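Staria teaches a gripper household chores, one handheld demonstration at a time

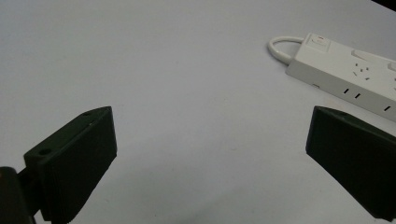
BERKUTEO, April - A white power strip on a plain pale surface may not look like much of a classroom, but for the people at Staria it has been the center of attention for most of the spring. The small company, which rents the upper floor of the old Faletti building, is putting together a library of everyday tasks shown by hand, and the stubborn business of plugs, switches and cords has its own chapter.

The method is a friendly one to watch. A person picks up a tool with two dark, blunt fingers and a camera mounted on it, squeezes the handle, and does the chore much as anyone would at home, only a little slower. The recording is then used to train an arm fitted with the same kind of fingers. There is no joystick and very little typing, and newcomers usually get the feel of it before their first coffee break (the coffee, we can report, is very good).

So far the library holds 1543 demonstrations, and 214 of them deal with power strips in one way or another: flipping the rocker switch, sliding the strip over a bit, moving the cord out of the way. Cords are the part everybody groans about - they spring back, they curl, and they seldom lie the same way twice. The team asks each person to start with the fingers open and well clear of the strip, and to take their time coming in.

A second group works on the other side of the hall with a remote control setup called Akande, where the operator sits at a desk and steers the arm from there. It is slower to learn, and a session of 72 demonstrations can fill most of an afternoon, but the team likes having both kinds of recordings to compare.

Staria plans to open its doors to neighbors for an evening in May, starting at 7, and anyone who would like to try the handheld tool is welcome to come up and have a go. Please use the side stairs, as the front entrance is still being painted.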